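Brikis College Opens Emergency Grant Fund to Part-Time and Evening Students

January 2019

Students who take as few as four credits a semester at Brikis College can now apply for emergency grants, a kind of help that used to be open only to those enrolled full time. The Bridia Fund opened to part-time and evening students on the first day of spring classes, and applications are already coming in!

The fund pays for the sudden costs that can push a student out of school in the middle of a term: a car repair, a broken laptop, a gap in child care, a heating bill that came in much higher than expected. Grants start at $100 and do not have to be paid back. They do not count against a student's loan limit.

"We have 3,857 students this spring, and a great many of them come to us after a full day of work," said Leonie Wendt, director of student aid at Brikis. "They have been asking for this for years, and I am so happy to finally be able to tell them yes."

Students apply through Etus, the same online account they use to register and pay tuition. The form is one page long. It asks what happened, what it costs and when the money is needed. A bill or a repair quote can be added as a photo taken with a phone, and students who don't have one yet can send it in later.

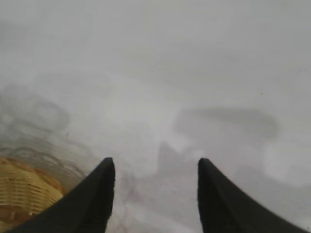

Aid staff read new requests every weekday morning and answer within two working days. Money goes straight to the student's bank account, or can be picked up as a check at the aid office on the ground floor of Güler Hall. The office stays open until 7:30 p.m. Monday through Thursday while classes are in session, so evening students can stop by before or after class.

The change grew out of a trial run last June, when 34 summer students received grants. Ghada Chamoun, a second-year accounting student who takes classes at night, was one of them.

"My transmission went out the week before finals, and I live 22 miles from campus," Chamoun said. "I filled out the form on my lunch break and had an answer the next afternoon. I took my finals, I passed them, and I'm back this spring with three classes."

Any student enrolled in at least four credits and working toward a degree or certificate may apply. There is no minimum grade average, and first-semester students are welcome. Students may receive one grant per semester. Tuition, fees and parking fines are not covered, but aid staff can set up a payment plan for those.

To apply, log in to Etus and choose "Emergency Grants" under the Money tab. Help with the form is available at the Güler Hall front desk.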